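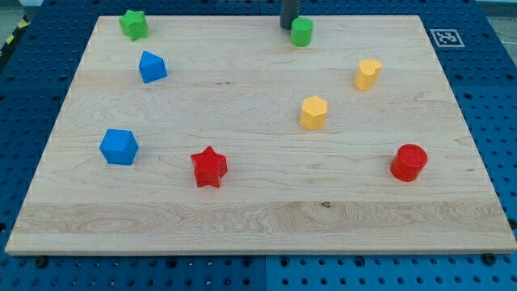

The Grelham bench with the eight sorting blocks out on the maple board.

What went wrong at Grelham? Your questions, answered

I've had a pile of emails since I mentioned the stoppage in November, so I've put my answers in one spot. I run the sorting bench here, I was standing next to it when it faulted, and I've had plenty of time to think about it since!

So what happened?
The arm was meant to push a block across the board. Instead the finger came down too low, pressed into the top of a block and kept pressing. The force limit should have stopped it at 19 newtons. It got to 44 before the drive gave up on its own and threw fault 314. The block shot out sideways and landed on the floor (well inside the hazard tape, thankfully).

Was anyone hurt?
No. I was behind the tape and so was everyone else. I did jump a fair way though.

What's fault 314?
On our controller, which we bought through Gkikas, it means the joint is drawing more current than the motion plan says it should. It's a last-ditch sort of fault. If you're seeing it, something earlier in the chain has already missed its chance – please don't just clear it and carry on. I did that once, the week before, and I'm still cross with myself.

Why was the finger too low?
The height setting was wrong. We'd taken the old board off and put the maple one on, and the maple one is thicker. I updated the board file on my laptop, never pushed it to the controller, and went to lunch. The arm reckoned the surface was lower than it was.

Doesn't the square marker sort that out?
I get this one a lot. The black-and-white marker sits on the blue pegboard, past the far right corner of the board, so it tells the system where the table is. It knows nothing about how thick a board you've plonked on top. You still have to enter that yourself.

And the force limit?
Different problem, same afternoon. When we loaded the Ludlow update, the limit went back to its factory value of 300, and we didn't look. Our own setting has to be typed back in after every update. It's in the release notes, in fairness, quite a way down.

Did the board move?
That was my first thought too. There are two dark bolts in the pegboard along the near edge, and the board was still hard up against both. I checked them with a spanner anyway and neither was loose.

Are the blocks all right?
The one that went flying got a dent and I've swapped it for a spare. We're still on two each of red, blue, green and yellow. Stars and cylinders are the fussiest to push, for what it's worth. The stars catch on their points and the cylinders like to roll if you tip them.

What do you do differently now?
Any board change means a slow run first, with one hand on the stop button. I read the force limit aloud off the controller screen, not off my laptop. The board thickness is written in paint pen on the underside of each board as well.

Can I use the same settings with a Grolico finger?
I wouldn't. Ours is a plain rounded one and I've never tried theirs. Start low, go slow, and send me a note with how you get on.

When is the bench open again?
It's running now, mornings only until the new limit check is signed off.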